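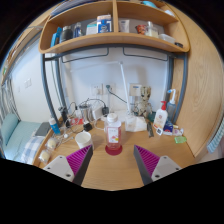 Bottle and paper cup on the desk, Namdale office.

Kistton Water Users - minutes, January meeting

Meeting opened 6:30 p.m., Aurelio Magaña in the chair. Prior minutes approved without changes.

1. Meter replacement. 186 meters changed on the Massawe line. 28 remain, all on shared risers. Mikitero to quote for the risers separately.

2. Billing. Balance of $2,180 carried over from last quarter. Late notices go out Sunday.

3. Valve 3. Packing leaks at full pressure. Motion to replace the stem - carried, one abstention.

4. Other business. Request for a second read date deferred to next meeting.

Adjourned 7:45 p.m.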